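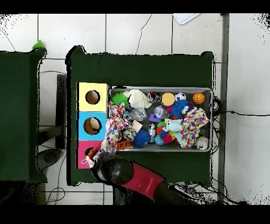
Boîtes cubiques jaune, bleue et rose, bac métallique gris.

Forum Équipement de clinique > Stérilisation et bloc
Sujet : Sachets humides en fin de cycle, autoclave Zerkico 21 litres
Discussion ouverte en avril 2020

rmanole
Bonjour,
Clinique canine et féline, deux vétérinaires, trois ASV. Autoclave Zerkico de classe B, cuve de 21 litres, 645 cycles au compteur. Depuis la dernière révision, les sachets papier/plastique du plateau inférieur sortent humides, avec des gouttes visibles côté film. Le plateau supérieur est correct dans la plupart des cas.
Cycle utilisé : 134 °C emballé, séchage programmé d'usine. Le test de vide passe. Le test Bowie-Dick passe aussi, virage uniforme. Les intégrateurs Divar virent dans tous les sachets, y compris ceux qui ressortent mouillés.
Joint de porte nettoyé, filtre bactériologique remplacé à la révision. Le réparateur propose un kit pompe à 699 euros hors main-d'œuvre. Avant de signer, je voudrais savoir ce que vous vérifieriez.
Radu Manole

ungula54
Conductivité de l'eau d'alimentation ? Et d'où vient l'eau ?

rmanole
Osmoseur Prureo sous l'évier du bloc. Mesurée ce matin : 61 µS/cm.

ungula54
Beaucoup trop. Membrane ou résine en fin de vie. À cette valeur, vous entartrez le générateur et les électrovannes, et vous aurez tôt ou tard des taches sur les instruments. Passez en eau déminéralisée en bidon le temps de changer les cartouches. Cela dit, l'eau seule n'explique pas une différence entre plateau haut et plateau bas.

asv_colette
Chez nous le plateau du bas était mouillé parce que l'appareil penchait du mauvais côté. Le condensat doit s'écouler vers la crépine. Un niveau à bulle posé dans la cuve, porte ouverte, à froid, et vous êtes fixé en deux minutes. Au passage, sortez la crépine et regardez si elle n'est pas bouchée par des fibres de compresses ou des bouts d'étiquette.

rmanole
Crépine vérifiée à l'instant : dépôt brunâtre et un morceau de film plastique. Nettoyée. Pour le niveau, l'appareil a été déplacé pendant la révision et je ne sais pas si les pieds ont été réglés ensuite. Je contrôle ce soir.

bistouri_froid
Je ne suis pas d'accord avec l'ordre des opérations. Sachets humides avec un test de vide correct, c'est d'abord la pompe. Le test de vide mesure l'étanchéité à l'arrêt, il ne dit pas grand-chose du débit de la pompe à chaud, avec de la vapeur à évacuer. Une membrane fatiguée tient très bien un vide statique et sèche très mal. À 645 cycles, sur certains modèles, elle est à changer de toute façon. J'aurais commandé le kit.

ungula54
Le temps pour atteindre le vide figure sur le ticket. Il suffit de comparer avec un ticket d'avant la panne. Si la descente en pression prend nettement plus longtemps, c'est la pompe. Si elle est identique, le kit ne changera rien. Aucune raison de payer avant d'avoir fait cette comparaison.

bistouri_froid
À condition d'avoir gardé les tickets. La moitié des structures que je visite ne les archivent pas, et le papier thermique est illisible au bout d'un an.

rmanole
Nous exportons tout dans Tôn, donc j'ai l'historique. Premier vide pulsé : pas d'écart notable entre octobre et aujourd'hui. Vide de séchage : un peu plus lent, mais les charges ne sont pas les mêmes.

R. Odera
Une question que personne n'a posée : comment la charge est-elle disposée ? Photo du plateau avant cycle, si possible. Et le poids, si vous l'avez.

rmanole
Pas de photo. Charge type : deux boîtes de chirurgie de convenance en bas, six à huit sachets au-dessus, en quinconce. Les sachets restants vont à plat dans le bas, à côté des boîtes. Je n'ai jamais pesé.
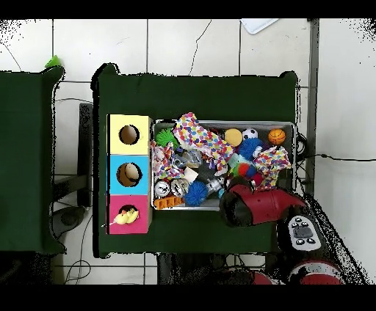

R. Odera
Votre problème de séchage commence probablement là. Les boîtes inox apportent l'essentiel du condensat, et vous posez des sachets à plat sous des instruments qui gouttent et contre des parois qui ruissellent. Un contenant rempli comme le bac métallique à droite des cubes, avec des objets serrés les uns contre les autres, peut très bien faire virer un intégrateur et sortir trempé quand même. Sachets sur la tranche dans un support, papier contre film, jamais deux faces film en contact, et un espace entre chacun. Boîtes sur un cycle à part, ou en bas seules avec un champ absorbant dessous. Les cubes empilés donnent d'ailleurs une bonne base de code couleur pour séparer les charges avant cycle : jaune en haut, bleu au milieu, rose en bas. Nous faisons la même chose avec des paniers, jaune pour les sachets, bleu pour le textile, rose pour les boîtes, et les couleurs ne se mélangent pas dans un même cycle.
Rehema Odera

asv_colette
Pour le textile à part, oui, tout à fait. Pour les boîtes à part, sur 21 litres, vous allez doubler le nombre de cycles les jours de chirurgie. Ce n'est pas tenable avec une seule ASV au bloc.

R. Odera
Un cycle de plus par jour opératoire chez nous. On le lance pendant la consultation de fin de journée. Le coût en temps reste inférieur à celui d'une charge entière à réemballer.

bistouri_froid
Il faut quand même rappeler qu'un sachet humide est un sachet non stérile, intégrateur viré ou pas. Le papier mouillé ne fait plus barrière. On le réemballe et on repasse, on ne le laisse pas sécher sur la paillasse. Je le vois encore faire toutes les semaines.

rmanole
C'est ce que nous faisons, avec un sachet neuf à chaque fois.
Résultat du contrôle : l'appareil penchait vers la porte, pieds avant vissés à fond. Réglé suivant la notice. J'ai passé ensuite deux charges.
Charge 1, disposition habituelle : encore deux sachets humides en bas, contre une boîte.
Charge 2, sachets seuls sur la tranche : tout est sec.

ungula54
Donc inclinaison et chargement, au moins en partie. Faites une troisième charge avec les boîtes seules et pesez-la. Comparez à la charge maximale de la notice, qui n'est pas la même en poreux et en plein. Et changez les cartouches de l'osmoseur quoi qu'il arrive.

bistouri_froid
Deux charges, c'est peu. Je maintiens que la descente plus lente au séchage est à surveiller – une membrane ne se répare pas toute seule. Refaites la comparaison à charge identique, cuve déjà chaude.

rmanole
Entendu. Charge 3, boîtes seules avec champ absorbant : sèche, champ légèrement humide au centre. Poids un peu sous le maximum indiqué pour les charges pleines. Avant, avec les sachets en plus, nous étions donc au-dessus.
Cartouches Prureo commandées, bidons en attendant. Devis du kit pompe mis de côté, je refais un relevé des temps de vide dans un mois sur trois cycles de boîtes seules et je poste les valeurs dans ce fil.

asv_colette
Si vous avez la référence du support à sachets pour cette cuve, je suis preneuse. Celui d'origine a des fentes trop serrées pour les sachets larges.

R. Odera
Nous utilisons un porte-radios inox recoupé, fentes une sur deux. À mesurer avant achat, la profondeur utile est plus courte que la cote annoncée à cause de la crépine.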